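Workshop tips: comparing grippers on a spray can

Posted Saturday, July 31, 2021
By Faizal Lumbantobing

If you are choosing between two grippers, or two arms, run both on one ordinary item before you look at anything else. I use an aerosol can. It is a fair size for most small grippers, it has a smooth body, and it will fall over if you come in crooked.

Use the same can for the whole comparison. A full can and a half-used can behave differently in the fingers, so weigh it at the start and write the weight on your sheet. If you have to swap cans partway through, start the count again.

Set up a plain bench

White table, white cloth behind it, nothing shiny that doesn't need to be there. A wrinkled cloth is fine. I add a sheet of white paper laid flat and a white plastic tray, which gives two places to pick from and put down on. White on white is hard on some cameras, and it is better to find that out in the first hour.
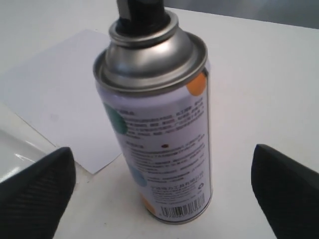
Check the wrist camera before the overhead one. Drive the open fingers up to the can and stop short. You want both fingertips in view and enough of the can between them to judge the centre. If the fingers hide the base of the can, tilt the camera mount and try again. Tighten the mount screws afterwards and check them at lunch.

Small print is a handy focus test. If you can make out separate lines on the label at your normal approach distance, the focus is good enough for gripping. Turn the can so the barcode faces the camera and save one still for each lens you try. Label the files by lens and distance or you will never sort them out later.

Pick a side approach first

Coming in from the side at mid-height is the easiest grip on a can. Open the fingers well past the width of the body. Keep them level. Come in slowly for the last bit and close at the lowest force setting, then go up one step at a time until the can lifts without sliding.

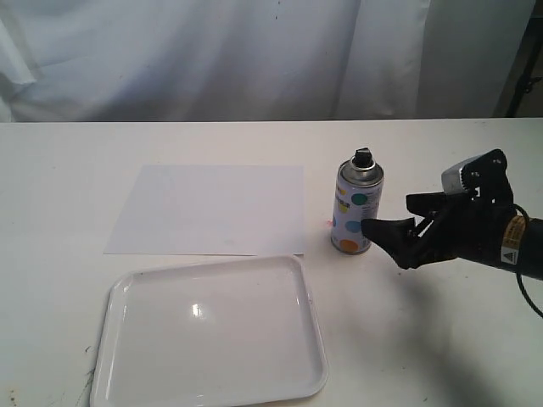
Watch the lower finger. On most parallel grippers it is the one that catches the table when the height is a little out. I put a strip of masking tape on the underside of mine and look at it after every ten tries. Scuffed tape means the height needs another look.

I ran the Fellard fingers and the Wornetti fingers on the same gripper body, same speed, same operator. The Fellard pair has a ribbed face and held the can at a lower force. The Wornetti pair is smoother and marked the label less. For aerosols I'd take the ribbed ones. For anything with a finish you care about, take the smooth ones and put up with a firmer squeeze.

Now try it on the tray

Moving the can onto a tray changes more than you'd expect. The base sits higher than it did on the table, and a raised rim can get in the way of a low finger. Re-teach the height. Don't just add a guess to the old number.

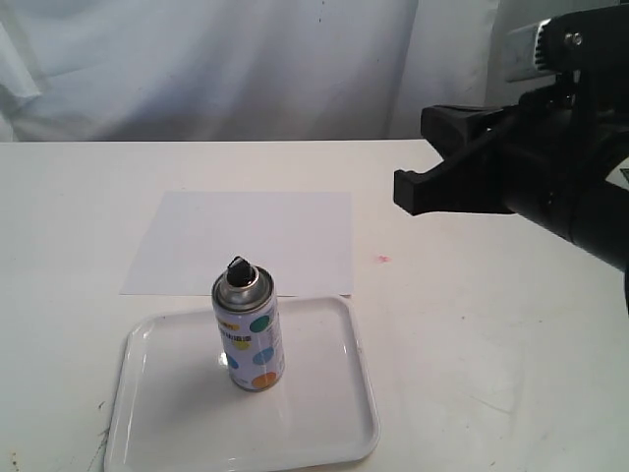 Glossy plastic also throws reflections. If your depth camera reports holes in the tray, lower the lights or move them to one side before you start changing software settings. A dull tray would be easier, but then you won't learn how the camera copes with a glossy one.

Tape down the corners of the tray if it creeps. Double-sided carpet tape works and peels off with a bit of warm air. Wipe the finger pads with a dry cloth between sets. Skip the solvent, as it dried out my first pair of rubber pads by January.

Two arms at one can

Leave this until each arm works well alone. Set one arm to hold still and let the other do the moving, then trade jobs. Half speed, hand on the stop button. 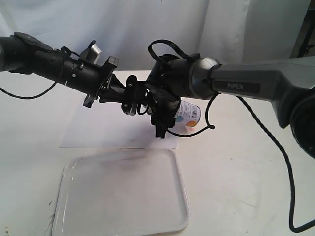 Cables are the usual trouble. Leave enough slack for the full reach of the wrist, then run the whole motion with the can taken away and watch where the loops go. Hook-and-loop straps are better than zip ties while you are still changing things.

I used the Yoon controller for the first week and the Brostcombe for the second. The Yoon is quicker to set up. The Brostcombe let me name and save positions for both arms together, and that saved a lot of re-teaching. My log has 197 tries on it so far, and the Brostcombe is the one still plugged in.

Keep the log on paper beside the bench: date, fingers, force, where the can stood, held or dropped. One line per try.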